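On March 15, 2024, Ilona Erdős wrote:
> Has anyone done the high route above Brukel in June? We have
> 9 days and I'm worried about snow near the top.

Hi Ilona, and hello to everyone I haven't written to in ages!

We did Brukel to Kiraria in June with my sister, and oh, I envy you going for the first time. There was still snow in the gullies, but the path was clear by the second hut. Start early — the clouds come up after lunch and then you won't see a thing.
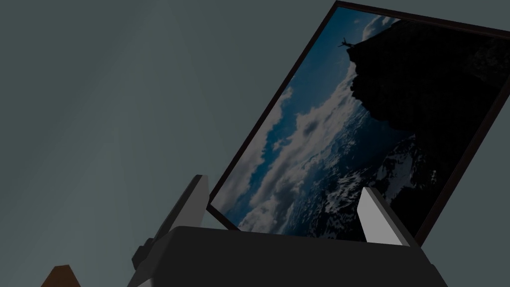 Mountain picture in a dark frame, blue sky and plenty of cloud

Nine days is generous, so do spend two nights at Brito if you can. The climb out is 1000 meters and my knees still remember it. Bring cash for the huts, and warm socks, and write to me if you'd like our old map (it's a bit torn, but all the springs are marked).

Warmly,
Marguerite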